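Workshop > Notebook > Demos and visits

28 June 2020

Open day at Hodivness, small bench. Writing this up the same evening while I can still read my own handwriting.

We were given the table nearest the coffee, a mixed blessing. The task on the card was "paper into bin," which I had argued was too dull to show to people, and I lost that argument in March. So: one arm, one table, one little bin with a lid, one ball of paper.

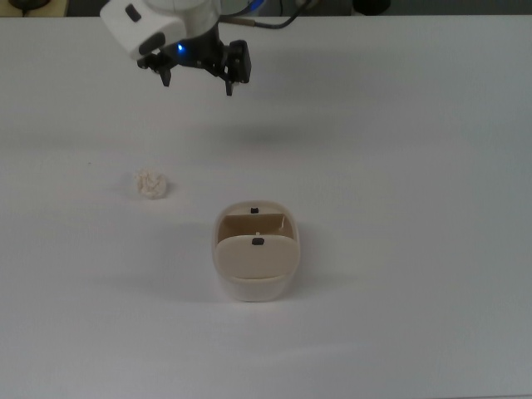
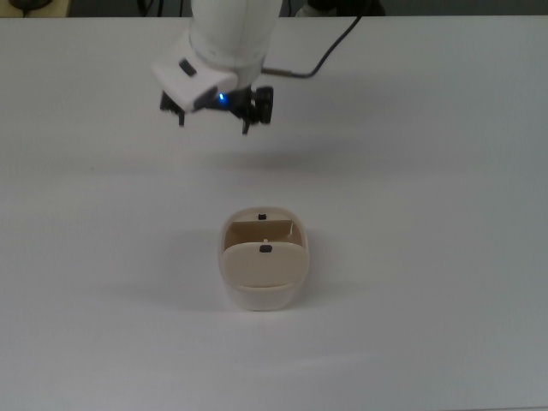

I had a talk prepared. It covered the arm, the gripper, how the Skuvina software picks a grasp, and why the lid matters. I got as far as the second sentence with the first group. They wanted to know what the paper was. I said it was paper. They wanted to know what was written on it. Nothing is written on it, it's a sheet from the printer tray that I crumpled myself, and I could feel the room's respect for the project going down.

Things to record before I forget:

The lid is the hard part and no visitor believes it. A person flips it with the back of a knuckle without looking. For us it is a thin edge on a light box that slides when you push it. Pelupessy's suggestion from last time (putty under the base) is fine but leaves a mark on the table, and I spent part of lunch rubbing at it with my thumb. Use the thin double-sided tape next time. It is in the drawer with the spare fingertips, or was.

Crumple size matters more than I'd written down. Tight balls are good. Anything fluffy closes up in the grip, then opens again over the bin and hangs on the rim. I made a batch of tight ones in the morning and by early afternoon the children had "improved" most of them. Label the bag.

Sun came around in the afternoon and the top of the table went so bright that the pale bin more or less dissolved into it as far as the detector was concerned. White bin, white paper, white table. I raised this when we ordered the table. A gray mat would fix it for very little money, and I am putting that in writing so that it has been in writing.

Speed: we ran at 70 percent of the normal limit on account of the public. I'd have said this was cautious. The comment card I have in front of me says "why is it so slow." Another says "is it thinking," which I enjoyed and have pinned up over the bench.

Longest good run was 3 in a row, and naturally it fell in the gap when everybody had gone next door to see the Drastometti stand, where they had music. When the crowd came back the arm went to its start pose and waited there for the planner, perfectly still, for long enough that a man asked me if it was a model. I told him it was the real one. He looked at it a while longer and said it was very realistic.

Questions I got more than once: what does it cost, can it do dishes, can it do my dishes, does it get tired. On cost I gave the figure we agreed on, 4000 for the gripper and wrist parts, and kept quiet about the rest. One woman asked what happens if you put the paper somewhere it doesn't expect, and then did it before I could answer, over on the far right where the reach gets poor. It went for it and stopped short. Good question, best of the day, and I should have her job or she should have mine.

The stop button was pressed by visitors twice. Both times the restart was clean, so the new recovery script gets its first kind word from me. Log is saved under the open day folder. The clock on the bench PC is still wrong, so subtract an hour from everything in it.

To do:
- gray mat (see above, and see the last entry, and the one before)
- tape, and get the putty mark off properly
- bag of paper balls, labeled, kept on my side of the table
- run 100 with the lid open and the same with it closed, so that next time I have a number to say out loud
- shorten the talk to the length of the talk I gave
- ask whether we can be near the music

Category: Open days, Gripper bench
Last updated: the morning after, spelling only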